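Can a Machine Do the Chores Yet?

Last updated Tue 13 October

My dishwasher broke in September and I washed everything by hand for 11 days. That is a small problem as problems go, but it put me in a mood to read about household robots, and I have been reading about them since. I work in parts receiving at a plant in Fitotthorpe, where we have a fair amount of automation, so I came to the subject with some opinions already. Most of them have held up. A couple have changed.

The first thing I had to get straight was what counts. My dishwasher is a machine that does a chore. So is the dryer. They work because somebody turned the chore into a box with a door, and a person still has to load the box and empty it. When people ask if robots can do housework yet, they mean the loading and the emptying. They mean picking things up off the floor, wiping the counter, putting the mugs where the mugs go. That part is mostly still ours.

At work the picture is different, but less different than visitors expect. We have two cells from a company called Halvorsen that move castings from a conveyor to a fixture. They run all shift. The castings are always the same, they arrive facing the same way, and there is a fence to keep people out. One of those cells moved 1494 parts in a single day last month, and I doubt anyone on our floor would want that job back. But if a casting comes down the line on its side, the cell stops and a light comes on, and a person walks over and turns the part.

Turning the part takes a couple of seconds. I think about that a lot. The hard portion of the job, the lifting and the repeating, is done by the machine. The portion a ten-year-old could do is done by someone with a wage and a parking space.

A house is nearly all parts on their side. Nothing arrives facing the same way. A towel on a hook has a different shape every time you look at it. Half of what is in a kitchen drawer is under the other half.

A lot of the current work on this is done in simulation, in rooms that exist only on a computer. The arm can try for a thing on the floor over and over, miss it, knock it across the tiles, and be put back at the start with no one having to bend down. I used to think this was a way of dodging the real problem. I have come around to it somewhat. You can change the room each time, with a different wall or floor or different clutter lying near the thing you care about, and you can do it overnight.

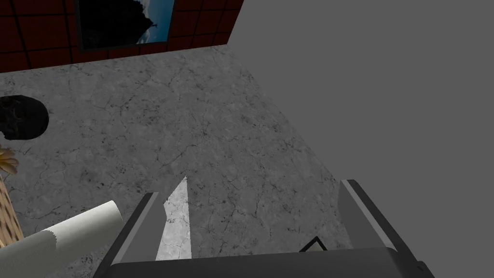

What a simulation has trouble with is the feel of things. Paper is a good case. A roll of paper towels weighs very little, it gives when you squeeze it, and the loose end catches on whatever is nearby. A person picks it up without thinking and adjusts halfway through. A pair of flat fingers has to be told how hard to close, or has to learn it, and if the pretend paper is a bit stiffer than real paper then it has learned the wrong lesson. The same goes for baskets, which bend, and for flowers, which I would not let a robot near for a long time yet.

Then there is looking. A camera on the arm gets a fine view of whatever is straight ahead of the fingers and a poor view of anything off to the side. I can tell there is a basket by my left foot because I set it there this morning. A machine that only sees a strip of it has to decide if that strip is worth turning toward. The better systems keep some kind of memory of where they have looked. From what I have read, they are still not great at it.

I did go and see one in person. A shop over in Mikbridge that sells floor cleaners for offices had a demonstration of a thing called the Lustila, which is an arm on a wheeled base meant for tidying. I stood there for most of an hour. It picked up a plastic cup and put it in a bin. It picked up a sock, dropped it, picked it up again, and put it in the bin too. Then it spent a long time in front of a folded newspaper. The man running it was polite and said the newspaper was not on its list. I asked how long the list was and he told me 300 items, and I thought that was both a lot and not very many. I could probably find 300 items in my garage without moving my feet.

The sock impressed me, though, and I want to be fair about it. It dropped the sock and knew it had dropped it. Our cells at work don't know that kind of thing unless a sensor was put there for that exact purpose. If a gripper closes on air, the arm will carry the air over to the fixture and set it down very carefully. Noticing a mistake and trying again is most of what doing chores is. I broke 2 glasses during my week and a half at the sink, and my skill at glass washing did not prevent that, but I did know where to look for the pieces.

So my answer for now is that a machine can do a piece of a chore if you pick the piece for it. Vacuuming open floor is fine. Mowing a flat yard is fine. On the shop floor, anything that repeats and stays put is fine, and has been for years. Sorting a mixed bin is getting there, and I expect to see it in our building before I retire. Clearing up a room that people live in is further off than the videos make it look, and I would put little weight on any video where you can't see how long it took or how many tries there were.

I would buy one that could unload the dishwasher and nothing else. I don't need it to talk. It could take all night, as long as it was quiet and the plates ended up on the shelf in one piece.

The dishwasher itself needed a new drain pump. The part was cheap and getting to it was awful, with one screw behind a bracket where I had to work by touch with my cheek against the cabinet. I'd like to see an arm try that one.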